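Bench notebook, Cumen shop

Sunday, January 13, 2019

Sorting box for the small parts. Again.

We have been through this since July, when the Stuno trays were going to fix everything and then ended up full of pencil stubs. So I am not ready to believe in a divided plastic box either. Whoever put it on the order sheet wrote "ends the hunt for M2 screws." We'll see. I still have 126 loose bits from the Arellano job in a coffee can, and the can has never let me down.

Set the box at the back of the white board, in the middle, and left the board in front of it clear. The smoked plastic looks smart enough. My complaint is that it's dark. Small black washers behind dark plastic are going to be hard to tell apart from the side, and I don't want to stand up every time I need one.
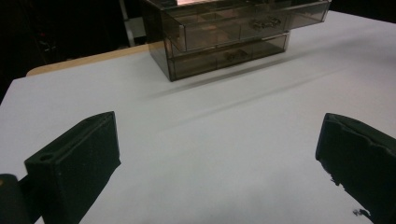 Smoked organizer at the back, white board in front.

Things I want settled before anybody calls this the new system:

1. Labels. Tape on tinted plastic reads badly under our lamps. Try the white Barex tape on the front wall, block letters, and look at it from the stool. If you have to lean in, it failed.

2. Position. Back center is a fair reach for short arms, but anything closer eats the work area. Leave it there for 2 weeks and don't nudge it — I will notice. Cables run up from the top rear of the box, so go easy if you have to shift it at all.
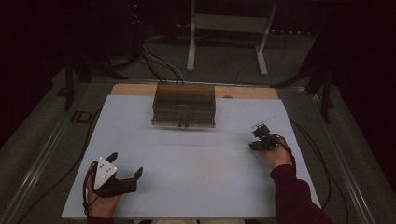 3. The small hole near the right side of the wood strip, where it meets the board. An M2 screw would find it in a day. Plug it or tape it over before any hardware goes in the compartments.

4. What goes in. Only parts we use weekly. The supplier sheet says it will hold 1,000 pieces, and I'd like to know what size of piece they had in mind. Start with four kinds, one to a compartment, and stop there.

The coffee can stays on the shelf until the two weeks are up. Still need to find the lid for it.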